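Grid sorting at Neltinis

From the Au Shop Floor Wiki, section: Automation at small workplaces

Grid sorting is the name we use at Neltinis for the way small parts get moved from one marked square to another by a tabletop robot arm before they go on to packing. I wrote most of this page and I work at the place, so it's in the first person, which the wiki allows for shop pages (see the style notes if that bugs you!). If you work at one of the other sites and do it differently, please add a section at the bottom and leave mine alone.

Background

Neltinis makes and repackages small fittings, spacers and knobs, mostly for furniture companies and people who fix old radios. We've got 26 people on the floor. For years the sorting was all done by hand at one long bench: you took a tray, you looked at each piece, you put it where it belonged, and you did that until lunch. I did it for most of my first two years and I can still tell our two spacer sizes apart with my eyes closed, a skill I've had no use for anywhere else.

The catalog has 337 part numbers in it right now. A lot of those are near twins. The trouble with near twins is that a tired person mixes them up in the last hour of the shift, and then a customer gets a bag with the wrong piece in it and calls the front office, and the front office comes and finds us. So when the company started talking about automation, sorting was the job everybody expected to go first, and it did.

The cell and the software

The program that runs our sorting is called Sarnineo. It was set up for us by Cellby, the outfit that also did the conveyor at our packing end, and they still come in when something needs more than a restart. Sarnineo keeps a list of moves. A move has a part, a starting square and a landing square, and you can read the whole list on the screen in plain words, which I love, because the conveyor's screen is nothing but error codes.

The squares are named the way you'd name them in a board game or a spreadsheet. Rows get letters and columns get numbers, so B2 is the middle of a three-by-three layout and C1 is a corner. I was pretty skeptical about this at first (it looked like a kid's game to me) but it turned out to be the best part of the whole thing. When two people are standing at a table and one of them says "it dropped it in C1," the other one knows exactly what happened. Before that we used to say things like "the left one, no, my left."
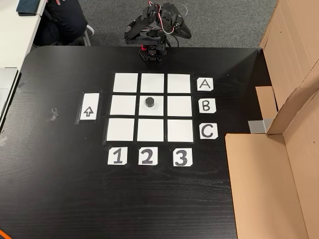 Training on the system starts with single moves. You place one part, you type in where it is and where it should go, and you watch the arm do it. Then you do it again with another square. New people always want to skip ahead to full lists, and I get it, but the single moves are where you pick up on what the arm finds easy and what it doesn't. Shapes with flat sides are usually kind to it. Round things roll, and thin washers are a pain, full stop.

We log practice moves as well as real ones. In August, which was our first full month of keeping the log properly, we put down 2,268 moves between training and production. I'd love to tell you how many of those were clean, but we changed what counted as a clean move halfway through the month, so that number wouldn't mean a thing.

What changed for the people doing the work

This is the section I get asked about most, usually by folks from other shops who are getting their own setup soon and are nervous. I'll say how it went here, and it may go differently for you.

The bench job as it used to be is gone. There used to be four of us sorting on a normal shift, and now there are two people on sorting, and what they do is load parts, check the list, and deal with the pieces the arm won't pick up. The other two moved to packing and to incoming inspection. Both of those pay a little more. One of the moves was wanted and one wasn't, and I think it's fair to put that on the page.

The hand and wrist stuff got better. Mine sure did. I used to go home with a sore thumb from pinching small parts all day, and I'd run it under warm water before I could cook dinner. Loading a tray still uses your hands, but you're not doing the same pinch over and over for hours. On the other side of that, there's a lot more standing and looking, and some people's backs and eyes don't thank them for it. We asked for taller stools and got them after a while.

Talking changed too, and I didn't see that coming. At the old bench we sat side by side and chatted the whole shift, and you could do the job and tell a story at the same time. Now the attention comes in bursts. Nothing needs you for a few minutes and then something does, right in the middle of the good part of the story. I miss the bench for that. A couple of people have told me they like the quiet better, so take it as one person's opinion.

Then there's the know-how. When you sort by hand for years you notice things, like a batch that feels a bit light, or an edge that's rougher than it should be. The arm doesn't bring that up with anybody. We lost some of those catches in the first weeks, and one bad batch of knobs went pretty far down the line before packing spotted it. Now we pull a handful from every tray and look them over the old way, with fingers, before loading. It's slower on paper. The people who know parts insisted on it and they were right.

Common problems

Tape. Cards and labels get taped down on a table, then somebody shifts the layout and leaves the old tape behind, and small parts stick to it. Peel it off and wipe the spot before you put the new cards down.

Cards that creep. If the grid gets bumped, the names still look right to a person but the landing spots are off. Check the spacing at the start of the shift, and again after anybody has leaned on the table (somebody will).

Wrong way around. Row A is the row closest to the arm on our tables. One time we set up a table with A closest to the operator, and every list ran upside down for most of a morning. We now have a note about it in the setup binder, in large letters.

Typing errors. Sarnineo will happily take a move to a square that already has a part on it. Cellby says a warning is on their list. Until then, read your list out loud to your partner before you press start. It feels silly for the first day or so and then you stop noticing.

Who decides what gets automated

At Neltinis this was decided in the office for the first round, and the floor heard about it at a meeting. That went over badly. For the second round (bagging, still being worked out) two people from the floor sit in on the planning and can bring a list of tasks they'd like to hand over and tasks they'd like to keep. Labeling the odd-size boxes is on the keep list. Counting washers was on the hand-over list before anybody had found a pen.

Pay for the sorting job is now listed under machine tending, and the written description was updated after some back and forth. If your shop is going through the same thing, ask to see the new description before the equipment shows up. We got ours after, and it took a few rewrites before it matched what people were doing all day.

See also

Tray loading; Incoming inspection; Packing conveyor, error codes; Setup binder, table layouts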